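Saturday, late

My hands are tired tonight, in a place between the thumb and the wrist where I did not know I had a muscle. We recorded 88 demonstrations today and kept all except 13. The whole set has now 627, and Efe Ugwu wants more before July ends.

The task is the same one we started on Monday – put things in order on a desk. It sounds easy until you do it with a gripper in place of fingers. I must move slowly and not correct myself too much, or the model will learn my nervous little movements also. Efe looked at my first recordings from Zolska and said I work like a person who is defusing something. He was right, so I deleted them.

Books are nice to work with. They are stiff and they go where I want. Cloth is another matter, and I lost most of the 13 with soft things. I wrote in the log "grip too high" so many times that I made a shortcut for it.

In the afternoon we checked the labels in Clisard. It showed 393 clips without a task name, which gave me a bad minute. Then I found the filter was set wrong. I told Efe only after I fixed it.

I saved two views from the day. Tomorrow I will rest, and call my sister, and not hold anything heavier than a spoon.
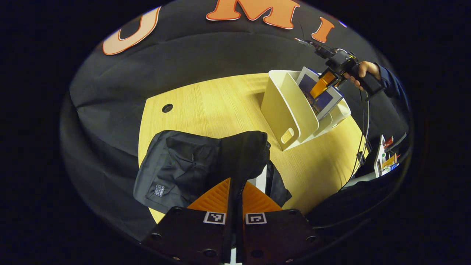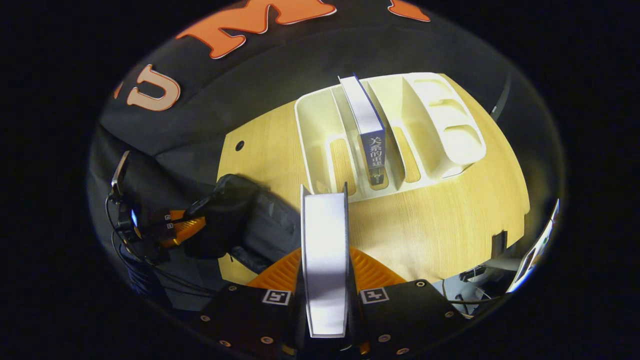

The black bag with the zipper first, then the thick white book, both over the wooden table.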